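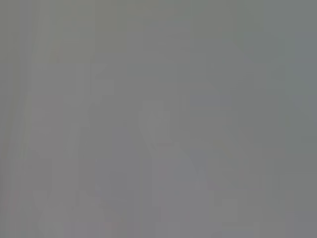 Can a robot do laundry and dishes in a normal house yet?

Posted by Uyên Đào

My brother-in-law is convinced he should wait for a home robot instead of replacing our dishwasher. He keeps sending me clips of the Oveo arm folding towels. I've watched over 70 of them by now, and every one starts with the towel already flat on the table. I don't own a table with nothing on it.

We have two kids, one narrow kitchen and a washer in the basement, down 4 steps. Is anybody really using one of these things for chores, or is it all clips?

sithole_repairs

Short version, buy the dishwasher.

I work in a small machine shop and we had a Dristow on trial in September. It was supposed to sort brackets into bins. It did fine with one size of bracket in one kind of tray. Then somebody switched the trays and we lost three days teaching it again. The sales guy called that a "quick adjustment." A new hire gets it in five minutes.

Your basement steps alone rule out anything on wheels. I'd also ask what happens when it drops a glass. With ours, somebody had to walk over, clear the error and put the part back by hand – so you still need a person standing there, and you're paying for both.

Nudmont88

I think that's a bit harsh. Robot vacuums do work, and so do the mowers if your yard is simple. But those do one job on a floor or a lawn. Picking up a wet sock from behind a washer is a different thing. Ask the seller for one full load, hamper to drawer, with no cuts in the video. I asked three companies and got one reply, and it was a brochure.

oldpanhandle

my cousin has the vacuum one and it ate a phone charger. get the dishwasher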